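가구사 개론 강의 노트
4주차: 수납 가구의 구조와 재료

이번 주는 의자와 테이블을 다룬 지난 시간에 이어 수납 가구로 넘어간다. 궤, 장, 선반의 순서로 보고, 후반부에 판재의 움직임과 접합 방식을 정리한다. 읽기 자료는 Charmaine Gumede의 글 2장과 Tarmo Jaunzems의 짧은 논고이다. 둘 다 수업 게시판에 올려 두었다. Gumede의 글에서 도판 해설은 건너뛰어도 된다.

1. 궤에서 장으로

수납 가구의 가장 오래된 형태는 궤이다. 통나무 속을 파낸 것에서 시작하여 널을 짜 맞춘 상자로 발전하였다. 위에서 뚜껑을 열기 때문에 바닥에 있는 물건을 꺼내려면 위의 물건을 모두 들어내야 한다. 유럽에서는 중세 후기부터 궤의 아랫부분에 서랍을 다는 예가 나타나고, 이것이 점차 서랍장으로 바뀌어 간다. 조선의 반닫이는 다른 해결책을 보여 준다. 앞판의 위쪽 절반을 경첩으로 젖혀 열게 하였으므로, 윗면에 이불이나 함을 올려 둔 채로도 안의 것을 꺼낼 수 있다.

장과 농의 차이는 시험에 자주 나온다. 농은 층마다 분리되는 상자를 쌓은 것이고, 장은 층이 나뉘어 보여도 옆널이나 기둥이 하나로 이어진다. 겉모습만 보고 판단하지 말고 옆면을 확인할 것.

2. 열린 선반

문과 서랍이 없는 선반은 오랫동안 격이 낮은 가구로 여겨졌다. 부엌과 창고에서 쓰였고, 거실이나 사랑방에 놓이는 경우는 책과 감상용 기물을 올리는 것에 한정되었다. 조선의 사방탁자가 대표적이다. 네 기둥과 층널만으로 이루어져 벽을 가리지 않는다.

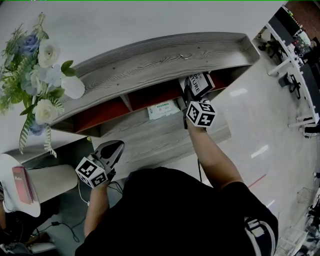 열린 선반을 설계할 때 가장 먼저 정할 것은 뒤판의 유무이다. 뒤판이 없으면 선반은 옆으로 흔들리기 쉽고, 가새를 넣거나 벽에 고정해야 한다. 뒤판을 대면 구조가 단단해지는 동시에 색을 쓸 수 있는 면이 생긴다. 회색 나뭇결의 몸체에 붉은 계열의 뒤판을 댄 이 선반이 그런 경우로, 색이 칸 안쪽에만 나타나고 바깥에서는 몸체의 회색이 주를 이룬다. 윗면은 가장자리가 올라온 얕은 쟁반 모양이다. 이런 턱은 작은 물건이 굴러떨어지는 것을 막는다. 대신 윗면 바깥으로 걸쳐지는 큰 물건을 올릴 때에는 바닥이 뜨므로 용도를 미리 정해야 한다.

세로 칸막이는 두 가지 일을 한다. 물건이 옆으로 쓰러지지 않게 하고, 윗판의 하중을 아래로 전달한다. 칸막이 없이 길게 뻗은 선반널은 가운데가 처진다. 처짐은 길이의 세제곱에 비례해 커지며(전체 하중이 같고 고르게 놓인 경우), 두께의 세제곱에 반비례한다. 길이를 절반으로 줄이면 처짐은 8분의 1이 된다. 같은 폭의 널을 두 배 두껍게 써도 결과는 같지만 재료비와 무게가 늘어난다.

책이 빽빽하게 꽂힌 선반이라면 단위 길이당 하중이 일정하다고 본다. 이때는 널이 길어질수록 전체 하중도 함께 늘어나므로 처짐은 길이의 네제곱에 비례한다. 과제에서 두 경우를 혼동한 답안이 매년 나온다.

3. 판재의 움직임

원목은 습도에 따라 늘고 준다. 나뭇결 방향으로는 거의 변하지 않고, 결에 직각인 방향으로 변한다. 같은 직각 방향이라도 나이테의 접선 방향이 반지름 방향보다 크게 움직인다. 따라서 널결 판은 곧은결 판보다 폭의 변화가 크고, 휘기도 쉽다.

전통 목공의 울거미와 알판 구조는 이 문제에 대한 대답이다. 울거미에 홈을 파고 알판을 끼우되 풀칠을 하지 않는다. 알판은 홈 안에서 움직이고 문 전체의 치수는 유지된다. 알판을 접착해 버린 수리품에서 판이 갈라진 예를 수업에서 여러 점 볼 것이다. 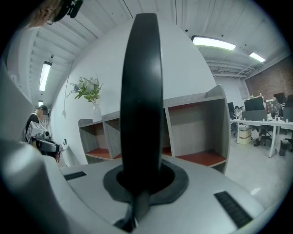 합판은 왜 원목보다 치수가 안정적인가?
얇은 단판을 결 방향이 서로 직각이 되도록 겹쳐 붙이기 때문이다. 한 층이 폭 방향으로 움직이려 해도 이웃한 층의 길이 방향이 이를 붙잡는다. 층수를 홀수로 하는 것도 같은 맥락으로, 중심을 기준으로 앞뒤의 힘이 대칭이 되어야 판이 휘지 않는다.

파티클보드와 섬유판은 결 방향 자체를 없앤 재료이다. 평면 안에서는 어느 방향으로나 비슷하게 움직인다. 다만 길이 방향의 강성은 원목이나 합판보다 낮아서 선반널로 쓸 때 처짐이 먼저 문제가 된다. 시간이 지나면서 처짐이 계속 늘어나는 크리프 현상도 뚜렷하다. 실습실에 비치한 Beltix 시편은 두께가 18밀리미터인 것과 13밀리미터인 것이 있다. 같은 길이와 같은 하중으로 재면 얇은 쪽의 처짐은 두꺼운 쪽의 2.65배가 되어야 한다. 두께의 비를 세제곱해서 직접 확인해 볼 것.

표면재에 대해서도 적어 둔다. 무늬목은 실제 나무를 얇게 켠 것이고, 나뭇결을 인쇄한 종이나 필름은 무늬목이 아니다. 구별할 때는 모서리를 본다. 윗면의 결이 마구리로 이어지는지, 같은 옹이가 일정한 간격으로 반복되는지를 살핀다. 사진만으로는 판단을 보류하는 것이 원칙이다.

4. 접합

못과 나사 이전에도 상자를 짜는 방법은 충분히 발달해 있었다. 기본이 되는 것은 주먹장이다. 한쪽 널의 끝을 사다리꼴로 깎아 다른 널의 홈에 끼우며, 한 방향으로는 당겨도 빠지지 않는다. 서랍 앞판과 옆판을 잇는 데 주먹장을 쓰는 까닭은 서랍이 평생 앞으로 당겨지는 물건이기 때문이다. 사개맞춤은 이와 달리 손가락을 깍지 낀 듯 맞물리는 방식으로, 풀이 닿는 면적이 넓다.

20세기에 들어와 판재가 바뀌면서 접합도 바뀌었다. 파티클보드는 장부를 깎으면 부스러지므로 둥근 목심과 편심 캠이 쓰이게 되었다. 구멍 위치만 정확하면 숙련공 없이도 조립할 수 있고, 납작하게 포장해 운송할 수 있다. Jaunzems의 논고는 이 변화를 생산비보다 주거 이동의 측면에서 설명하는데, 논지에 동의하지 않더라도 두 번째 절은 꼭 읽어 올 것.

수업에서 다룰 사례는 Van Wyk 공방의 Clitberg 연작이다. 초기 모델은 주먹장을 썼고, 생산량이 연간 2,000점이 된 뒤로는 목심 접합으로 바뀌었다. 겉모습은 거의 같다. 도면은 Lindiwe Sibiya가 정리한 것을 나누어 준다. 도면의 단위는 모두 밀리미터이다.
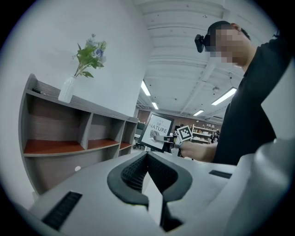 분해와 재조립을 되풀이하는 가구에는 어떤 접합이 알맞은가?
금속 인서트에 기계나사를 조이는 방식이 알맞다. 나사산이 금속끼리 맞물리므로 여러 번 풀고 조여도 판이 상하지 않는다. 목재용 나사를 파티클보드에 직접 박으면 다시 조일 때마다 구멍 안쪽이 부스러져 고정력이 떨어진다. 캠 방식은 그 중간으로, 몇 차례의 이사는 견디지만 구멍 주변이 약해진다.

5. 과제

집이나 학교에 있는 수납 가구 하나를 골라 다음을 조사한다.
정면도와 측면도. 축척을 표시한다.
선반널의 길이, 폭, 두께. 지지점의 위치.
몸체의 재료. 추정인 경우 근거를 적는다.
모서리의 접합 방식. 보이지 않으면 보이지 않는다고 적는다.
가장 긴 선반널의 처짐. 실을 양 끝에 팽팽히 대고 가운데에서 잰다.

제출은 두 명이 한 조로 한다. 실측에 쓸 줄자와 하중용 추는 실습실에서 빌릴 수 있고, 대출 장부는 Khanyisile Lekota가 관리한다. 오후 2시 이후에는 실습실을 다른 수업이 쓰므로 그 전에 반납한다. 도면은 손으로 그려도 되지만 치수선은 자를 대고 긋는다.

다음 주 읽기 자료는 Nokuthula Coetzee의 글 가운데 서랍 부분이다. Aritz 목록의 책상 항목도 훑어보고 올 것. 서랍 레일의 종류를 알고 있다는 전제로 수업을 진행한다.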